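Kindeck bench enclosure for two-handed robots: review after 6 weeks
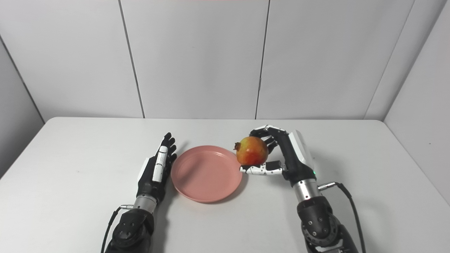 Right hand holding a pomegranate by the rim of the pink plate, left hand open on the other side.

We bought the Kindeck to replace a bench with screens clamped to it. It arrived flat in two boxes and went together on a Sunday, with most of the time spent squaring the side walls. The instructions skip a step here – tighten the back panels before the sides, or the seams won't close.

The white surface is the best part. Dropped fruit hasn't marked it, and juice wipes off with a damp cloth. Shadows stay soft under the Skelik lamps we already had.

Cabling is the weak point. Each hand has a connector sticking out at the wrist, with a black cable running back down beside the forearm, and Kindeck gives you nothing to tie it to. We added clips from Hakim and left enough slack for a full wrist turn. Check those clips weekly. One of ours had slipped by grasp 211.

We logged 641 grasps and had to re-zero the right thumb twice. That is a hand problem, and I don't hold it against the enclosure.

The table feet drift a little. I put a level on it every Monday morning and usually turn one foot.

The Flanda version costs less, but its walls flex when you lean on them. I would buy the Kindeck again and order the clips with it.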